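Lidindale Seed Library > Our funders > Progress reports

Second progress report to the Uvotau Fund
16 Sep 2021

Hello again, and thank you for being so patient with us while we got this written! The last report went off in March, when we'd barely unpacked, so there's a fair bit to catch up on.

The big number first. We've now lent out 1046 packets of seed, which is well past what I put in the application (I'd have been happy with half that). Beans and peas went fastest, as they always do, and the old Lidindale leek has been asked for so often that we ran out in the spring and had to start a waiting list. Flowers were slower than I expected. I think that's partly my fault for putting them on the bottom shelf.

Returns are the bit you asked me to be straight about, so I will be. People are lovely about borrowing and a bit forgetful about bringing seed back, and the wet August didn't help anyone with beans drying on the plant. We've had good returns from six of the seven allotment sites and not a thing yet from Trirkilow, where blight went through the tomatoes and I think everyone lost heart. I'm going up there next month with a box of broad beans for autumn sowing and we'll see if that cheers them up.

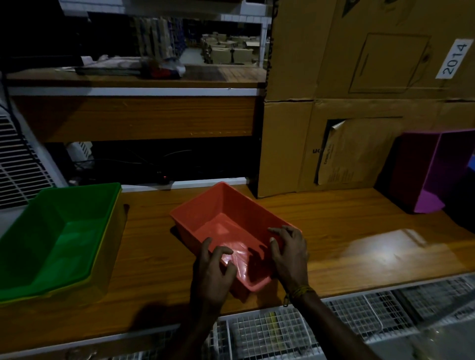

Germination testing has taken more of my time than anything else. We sow a small batch from each returned lot on damp kitchen paper, keep it on the windowsill and write down what comes up. Lettuce has been very good. Parsnip has been dreadful, even the fresh stuff, and I'd like to stop lending it after its first year if you're happy with that. The squashes are a puzzle, because so many plots grow several kinds side by side and they cross like mad, so for now I'm labelling those "surprise" and people seem to enjoy it.

Money next. We've spent almost all of the equipment line. The Stoica drying cabinet cost more than the quote once delivery was added, so I moved a little across from printing and did the labels at home. The rent is paid up to the end of the year and the workshop line is barely touched, as we only managed 2 workshops with the restrictions. Could we carry that over? I'd love to run a proper seed cleaning day once the beans are in, and another on saving from brassicas, which is what people keep asking me for.

Still to do before the final report: the catalogue needs to go online, the leeks need replanting for seed, and I owe you the receipts for the envelopes. Those will follow by post.

3 comments | 11 shares
© Lidindale Seed Library | Contact us | Back to top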